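Home Explore Notifications Lists Log in

Been reading up on the fishing talks between Istomis and Maneo all week, so bear with me, this is going to be a few posts and I do tend to go on.

The short version is that the two governments signed a deal on November 23, 2018, and it lets 113 boats from Maneo work the northern banks again. The old agreement goes back to 2000, and I think most of us had forgotten it even existed!

What I like is that the foreign ministries kept talking all through the summer, even after Istomis called its ambassador home (I really thought that was the end of it). Credit to the folks in Umia who hosted both delegations and kept the coffee coming.

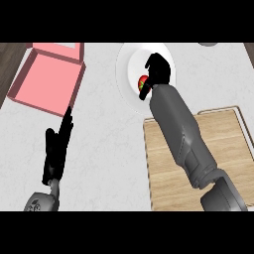
Now the part that worries me a little — the deal still has to pass both parliaments, and the Afolabi party has 783 pages of amendments ready to go. I admire the stamina, I really do, but the vote is in December and that is an awful lot of reading.

My guess is it squeaks through with 2 or 3 changes on inspections. I'll post again when the committee schedule is out, and thank you all for the kind replies yesterday, I'm still working my way through them.

Contact · © 2018 · Back to top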